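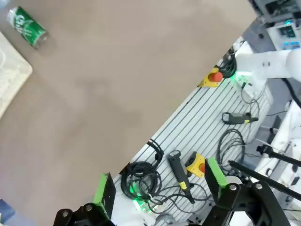

Home & Garden > Recycling and Trash

Do I need to crush cans before taking them to the Stoltville depot?

Natalie Gosling
We moved to Stoltville in May and there is no curbside pickup on our road. I have 5 bags of drink cans in the garage and want to take them in on Tuesday. My old town wanted them flat. The sign at the depot only says "clean and empty." Does it matter?

2 comments

Pieter Hendricks
Leave them whole if you want the deposit back. The machine reads the barcode on the side and spits out anything bent. I lost most of a bag that way. If you don't care about the deposit, crush them and use the metal bin by the gate - it all goes to the same place.
Rinse them first. Ants got into mine last summer.

Share
129 people found this helpful

Lai-ching Kao
Pieter is right about the machine. It also stops when its bin is full, and then you have to go find someone at the office. Mornings are better. Bottles go in the other machine, the one on the left.

5 comments

Sipho Makhubela
I just crush everything. Never had a problem in Grevenitz but I don't know about Stoltville.

Share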